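Fitting the glove to the hand

Joyce Simiyu has spent most of her career on one measurement problem: how to get a work glove onto a hand that the size chart does not describe. She runs fit and patterns at Tikkanen, which makes sewn and dipped gloves for warehouses, kitchens and light assembly plants. We spoke on August 30, 2018, in the pattern room, where the paper blocks hang from rails in order of palm width.

Most size charts, she says, are built on one number. The buyer runs a tape around the palm at the knuckles, leaves out the thumb, and reads off a letter.

"Palm girth is a good first cut," Simiyu says. "It is easy to take and people take it the same way twice. The trouble is that it tells you very little about finger length. I can show you two people with the same girth whose middle fingers differ by half an inch. They get the same glove."

Half an inch at the fingertip is a lot of material. A tip that is too long folds over when the wearer picks up a screw, and it is the first part of the glove to be caught in a drawer or a belt. If the finger is too short, the crotch between the fingers never seats. The seam then carries the load each time the hand opens, and that is where the glove splits.

Simiyu started a hand survey in January, working with the distributor Clinix. It covered 1351 people at 16 sites. Each person had palm girth, palm length, five finger lengths and thumb base angle recorded, all on the dominant hand. The last of these took the most training. Thumb angle changes with how relaxed the person is, so the surveyors used a flat board with a peg between thumb and index finger and recorded the angle only after the hand had rested on it for a slow breath.

"We threw out the first 300 thumb readings," she says. "They were not wrong in any one direction. They were just noisy, and I couldn't have drawn a pattern from them."

The group she cares about most is the 216 people whose palm girth and finger length fell two or more sizes apart on the old chart. Under a single-number system each of them is wearing a compromise. Some go up a size for the length and get a loose palm, which twists under a tool handle. Others stay with the palm size and pull the fingers down hard, and their complaint is usually recorded as poor durability.

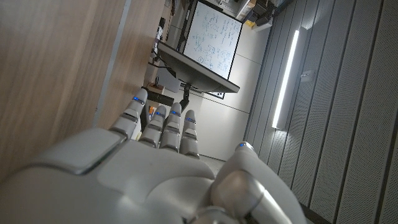
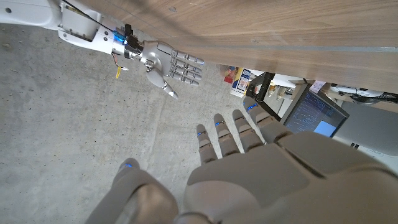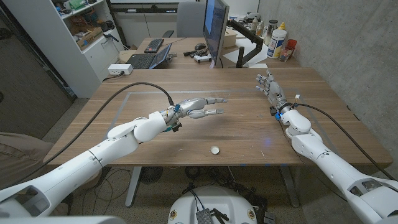 Mechanical hands, one with the fingers out straight in the second picture; in the last, a pair over a wooden table.

The new block, sold under the name Truletti, comes in the usual palm sizes with two finger lengths in each. She considered three lengths and dropped the idea. A third length would have helped a small number of wearers and made every stockroom shelf half as wide again.

Drawing the fingers was the slower job. A glove finger is a tube made from a front, a back and side strips called fourchettes, and its length cannot simply be scaled. The hand rests with the fingers slightly bent, so the back piece has to be longer than the front. If both are lengthened by the same amount, the extra cloth ends up on the palm side as a ridge.

"You feel that ridge within a minute on a broom handle," Simiyu says. "So the back takes more of the added length, and we move the joint ease with it. The ease has to sit over the knuckle. A quarter inch off and it does nothing."

The thumb is set in as a separate piece. On the old Tikkanen block it came off the side of the palm, flat with the fingers, as it does on most low-cost gloves. She has rotated it forward, toward the position it takes when holding a cup. It costs one more seam and a curved cut, and the cutting room did not like it. Offcut waste went up until the pieces were nested in a new order.

Fabric is the other half of fit. The liner is a knit with stretch across the hand and very little along it. Simiyu prefers this to a knit that stretches both ways, which she says hides bad patterns in the fitting room and shows them after a week of washing. Wash shrinkage is taken up in the cuff, where there is room for it.

I asked about the one-size stretch glove, which sells well.

"It fits the middle of the chart," she says. "For a ten-minute job, fine. On an eight-hour shift the hand is working against the elastic the whole time. People take the glove off, and a glove in a back pocket protects a back pocket."

Her advice to buyers is to measure two things, palm girth and middle finger length, and to do it with the hand flat on a table — a hand held in the air curls, and the reading comes out short. She also asks them to keep the worn-out pairs. A bag of old gloves, sorted by where each one failed, is more use to her than a satisfaction form.

The next block is Ideck, a dipped glove for wet work. Dipping is done on ceramic forms, so every finger length means another set of forms, and the forms are expensive. She has the drawings for the longer fingers finished and is waiting on a quote.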